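Pestari planner: grasps fine in isolation, falls apart in clutter

Forum > Manipulation > Planning and perception
11 replies

kflan_dub
Posted 25/10/2021, 09:14

Morning all. Running Pestari 2.3 with the Naron segmentation node feeding it. Single objects on the table, no bother, picks nearly everything. Put the same stuff in a basket and the planner either gives up or goes for something silly.

Rough numbers from the weekend run: 3077 grasp proposals logged, 1063 survived the collision check. Of those a lot were plainly on the wrong thing — two objects merged into one mask, approach vector halfway between them.

Two questions

is there a sane setting for mask_merge_thresh in a dense pile, default is 0.35 and I've no idea where that came from

does anyone run the collision check against the raw cloud instead of the masks

Parallel gripper, one fixed depth camera. Toys and tins mostly.

Kathleen Flanagan

stokadier_user7
Posted 09:31

0.35 came from the Stokadier warehouse demo. Boxes. Useless for anything soft. Drop it to 0.2 and see.

Also post a picture of the pile, "clutter" means anything from three mugs to a skip.

kflan_dub
Posted 09:52

Fair. One of the tin attempts: 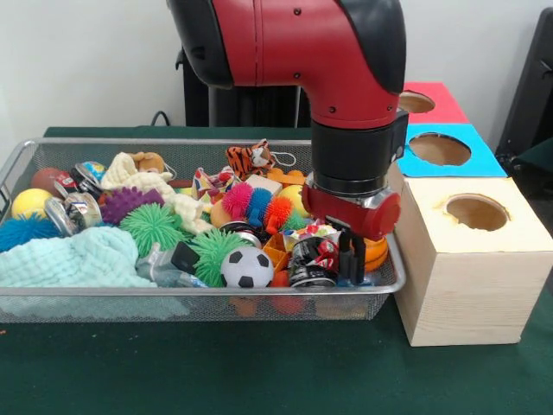
Fingers either side of the can, right-hand end of the basket.

Tins are the good case by the way. Rigid, round, the rim gives a decent edge. It's the knitted stuff and the spiky balls that wreck it. The blanket gets joined to whatever is near it and then the planner thinks theres one enormous object in the corner.

tomasz_grip
Posted 10:05

That's a proper pile. Wouldn't expect 0.35 to cope with it.

What's your wire basket doing to the depth? Fine mesh plus a shiny rim, I'd bet half your rejected proposals are phantom points off the sides.

kflan_dub
Posted 10:11

Hadn't looked. Will colour the rejects by which collision body they hit. Back in a bit.

dmaly
Posted 10:20

Danica Malý here, I wrote some of the merge code so blame me.

Please don't just turn the threshold down. At 0.2 you split the tiger in two, stripes look like edges to the network. Same with the football, black and white patches. You'll swap one failure for another and the second one is nastier, you get a confident small mask on part of a big toy and the planner happily closes on it.

Better: leave merge where it is, turn on depth_gate, set it to 8 mm. Masks only join if the surfaces meet in depth.

stokadier_user7
Posted 10:28

Disagree. Depth gate on a knitted blanket lying over other things is meaningless, it touches everything. 0.2 and let the grasp scorer sort out the fragments. Been doing that since June.

dmaly
Posted 10:34

On what objects?

stokadier_user7
Posted 10:36

Boxes and bags. ok, point taken, but bags are soft

figueroa_fork
Posted 10:49

Neither of you is going to like this but the Figueroa branch skips masks for collision altogether. Raw cloud, voxel grid, swept volume of the fingers through it. Masks only used to decide which thing you've picked afterwards. Slower — on our machine 400 ms a cycle against whatever stock takes — but it doesn't care if the tiger is one object or two.

Config bit:

collision_source: cloud
voxel_mm: 4
max_candidates: 1000
finger_pad_extra_mm: 2

Cap the candidates or it crawls.

tomasz_grip
Posted 10:57

+1 for cloud collision, but watch the voxel size with a mesh basket. At 4 mm the sides come out as a patchy wall, some cells full some empty, and the planner will try to poke a finger through a gap. Add the basket as a solid primitive, four planes and a floor. Ten minutes with a ruler.

kflan_dub
Posted 13:40

Right. Back.

Coloured the rejects. tomasz was right, over 400 of them hit nothing but basket wall. Put in the planes as a primitive, that noise is gone.

Tried depth_gate at 8 mm. Balls now come out seperate from each other most of the time. Caterpillar is still chaos, it gets broken up by colour segment — pink bit, blue bit etc. Blanket still swallows its neighbours, so stokadier_user7 gets half a point.

Tried 0.2 as well for fairness. Tiger: three masks. Sorry.

Figueroa branch won't build against my Naron version, missing header in the scorer. Anyone?

figueroa_fork
Posted 13:58

Which Naron? We pin to 1.8. On 1.9 they moved the scorer types, you need to change the include in grasp_rank.cpp and rebuild clean. Not just make, wipe the build folder.

dmaly
Posted 14:15

For the caterpillar: switch colour_weight to 0.1, default is 0.5. It'll cost you a bit on flat stuff like crumpled wrappers where colour is the only cue. I'd take that trade, wrappers mostly get scored down for thickness anyhow.

Blanket, I don't have an answer for. We treat cloth as its own class and run a different grasp sampler on it, pinch from the highest fold. Not in the public release yet. I can send the sampler if you don't mind it being ugly.

stokadier_user7
Posted 14:22

Or just order the picks. Cloth first, then re-segment. Half the merging goes away once the blanket is out.

dmaly
Posted 14:26

That I do agree with.

kflan_dub
Posted 14:31

Yes please to the ugly sampler, DM me. Will try cloth first tonight with colour_weight at 0.1 and gate on, then cloud collision if the rebuild goes through. Same logging as before so the reject counts can be compared.

tomasz: planes are in basket frame not world, should I be worried if the basket gets nudged?

tomasz_grip
Posted 14:44

Yes. Refit to the rim every few picks, it's the one bit of the basket your camera should see reliably. I've a script somewhere, will dig it out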